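The Fruit Plate Lessons
To teach a machine a light touch, Nia Price and her colleagues start with their own hands
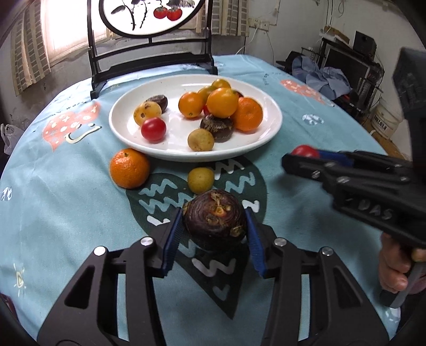 Photo: Catinca Tudose / Wavetti

The first thing Ok-hee Heo tells anyone who sits down at her table is to slow down. The second is to stop apologizing to the fruit. People do that more than you would think, especially in the first half hour, when a cherry tomato has just shot out of the gripper and rolled off toward the curtains.

Heo runs the teaching sessions for Wavetti, a small company that wants to build kitchen robots for places that cannot afford a kitchen's worth of robots. For most of this spring the sessions have been held in an ordinary room with a patterned tablecloth and a chair with persimmons painted on its back. The pupil, if that is the word, is a program called Plarkard. The teachers are whoever can spare the afternoon, and in June that included me.

You hold one gripper in each hand. They are black, with two fingers that come together at an angle and ridged blue pads where the fingers meet the fruit. Squeeze the handle and the fingers close. A camera on the tool watches what you do, and later the recording goes to Plarkard, which tries to work out how a hand like yours got from an untouched mandarin to a mandarin lifted neatly off a tablecloth. There is no robot in the room during any of this. The two arms that will eventually have to do the job are bolted to a bench across town, and they wait for their homework.

I had supposed, before I came, that everyone taught robots by steering them from a distance. Nia Price, who started the company with Kyung-tae Byun, did exactly that for years. She would sit with a control stick in each hand and watch a pair of arms copy her a beat late. "You get very good at being a robot," she told me over tea, "and you forget how you peel an orange." The lag made her cautious, and the arms learned the caution along with everything else. They approached a spoon as if it might go off.

With the hand-held tools that stiffness mostly goes away, and what comes through is a good deal more personal. Byun can tell his colleagues' recordings apart without looking at the labels. Si-eun Woo, the youngest of the group, comes at everything from the side. Price hovers. Heo, who spent a long stretch of her working life packing fruit before she ever touched a robot, goes straight down and straight up again, and her recordings are the ones everybody wants.

The oval plate is her invention. Earlier sessions used foam blocks and plastic pears, and Plarkard became wonderful at foam blocks and plastic pears. So Heo went to the market and came back with kumquats, loquats, mandarins, tomatoes and water chestnuts, and piled them together on purpose. A kumquat and a small loquat are close enough in size to fool you, she says, but they don't feel the same between the pads. The water chestnut is harder again, dark and ringed, with a little sprout and papery scraps on top that you must learn to ignore. The tomato is the one that keeps you humble – press it too hard and it skids, and if it doesn't skid you have to worry about the skin.

My own afternoon went the way Heo had warned me it would. Using one gripper was fine. With two, I discovered that my left hand has spent its whole life as an assistant and had no wish to be promoted. Whenever I closed on a water chestnut with one tool, the other wandered over and leaned on a tomato. Heo let me flounder through 6 tries and then moved my elbow an inch outward – just that – and it all became easier. I asked whether the bad tries would be thrown away. Some would, she said, but she likes to keep the ones where a person fumbles and then recovers, so the arms can learn that a slip need not end the day.

By the close of my session we had 111 recordings from the whole group, 5 of which Woo was willing to call mine and good. She was kind about it. Across town the next morning, Byun loaded an earlier batch and we watched the arms work over a plate much like the one I had left. They picked up a mandarin without any fuss. They took two goes at a loquat. Then one arm drifted toward a kumquat from the side, dipped a little and closed, and Price laughed out loud and turned around to look at Woo.

Heo missed it. She had gone back to the market, where the loquats were nearly finished for the year and she wanted one more box.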